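Back again with the sleep corner, and this time I want to talk about melatonin, because my inbox has been full of it since the clocks changed in November. (Keep those messages coming, I read every one, even if it takes me a while to answer!)

So. Most of you who wrote in take it the way I used to take it, meaning you swallow a tablet when you're already in bed and annoyed. I did that for two years. I'd lie there at 1 a.m., give up, go rummage in the bathroom cabinet, and then feel like a wet sandbag until lunch. My pharmacist in Tirton was the one who set me straight. Melatonin is mostly a timing signal, she told me, and your own body starts putting it out in the evening, a good while before you fall asleep. Taking it in the middle of the night can leave you groggy the next day, and it won't do much for the problem that woke you up in the first place.

She also asked how much I was taking. I had no idea! I went home and looked, and it was the biggest one on the shelf. We went down to a much smaller dose, earlier in the evening, and I kept a little log on the back of the Utari calendar that hangs by my fridge. I wrote down 29 nights before I got bored with it. My bedtime moved up, not by a ton, but enough that my husband noticed I wasn't scrolling next to him anymore.
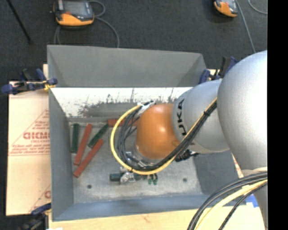
Now, a few of you asked whether it helps with waking up at three or four in the morning. From what I've read and been told, not so much. It seems to do more for people whose whole clock runs late, or who've just flown across a bunch of time zones. If you keep waking up in the small hours, that's worth a real appointment, especially if you snore or wake up with a headache. A reader over in Grisska put off going for ages and wound up being tested for sleep apnea, and she wants me to nag the rest of you. Consider yourselves nagged.

Please also check with a doctor or pharmacist first if you take blood thinners, seizure medicine or anything for blood pressure, or if you're pregnant or nursing. Same goes for giving it to kids. And in the US it's sold as a supplement, so what's in the bottle doesn't always match the label. I look for one that's been tested by an outside lab, and I've stopped buying the gummies altogether (they taste like candy and I have no self-control).

A little housekeeping! The evening sleep class at the Xenos center is back, and there are 16 spots. Nearly 300 of you get this newsletter, so if you want in, write to me soon. Bring a notebook and wear something comfy, we do the breathing part on the floor. Next time I'll get to the magnesium questions, and there are a lot of them.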